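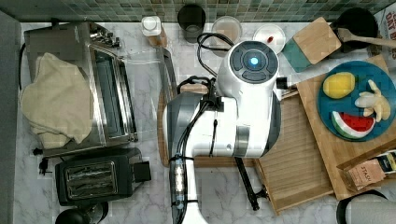
Skutus is a dataset about kitchen counters and the stuff that piles up on them. It holds 2,000 top-down stills of counters in use, each with a plain text inventory of the objects and a note on where they sit. Anyone who has tried to sort countertop clutter into tidy categories will know why the label list has seven revisions. Take the fruit: a lemon, a watermelon slice and some bananas can share a blue plate, and the plate can sit on a cutting board, and at that point you have to decide whether the board is a board or a shelf. We decided it is a board. Arguments to the contrary go in the issue tracker.

Datasets > Household > Skutus > README

# Skutus: Things Left on Counters

3 comments | 7 shares

## What you get

- `stills/` - the pictures, one folder per kitchen
- `inventory/` - one text file per still, same name as the picture
- `labels.txt` - the object list, in alphabetical order except for the part that isn't
- `notes/` - remarks by the annotators, some of them printable

Of the stills, 762 have a second inventory written by a different person who had not read the first. Compare them before you trust either one.

## Label rules

**Toasters.** A slot toaster is `toaster`. A toaster oven is `toaster_oven`. Both may be on the same counter, and often are, because people who own one seem to find reasons to own the other. Do not merge them.

**Towels.** A towel gets its own line wherever it has landed. If it is draped over an appliance, write `towel ON toaster_oven` or whatever it happens to be.

**Cutting boards.** Lying flat, leaning against the wall, holding lunch: all `cutting_board`. Add `leaning` if it leans.

**Jars.** Label the jar. Do not guess at the contents unless the glass is clear and you would bet money on it. Version 3 had an entry reading "mayonnaise or hand cream," and we would like that to stay in version 3.

**Spatulas in pots.** Two objects. The old `pot_with_spatula` label was retired in February and is missed by exactly one person.

**Tea.** Boxes and packages go under `tea` if the writing says so or you know the brand. Otherwise `package`.

## Known problems

Cups and small bowls get swapped more than they should. Seen from above, both are circles - we have no fix for geometry. Batch Girex also spells "colander" four ways, and the cleanup script catches three.

The 100 stills in batch Uso were labeled before the leaning rule existed. Filter them out if posture matters to you.

## Loading

Run `iwasaki.py` from the top folder. It reads both inventories where there are two and prints the disagreements first. To turn that off, pass `--peace`.

## Contact

Clifford MacDonald keeps the label list. Send corrections with the still's file name and the line you object to. Please send one message per correction, after lunch.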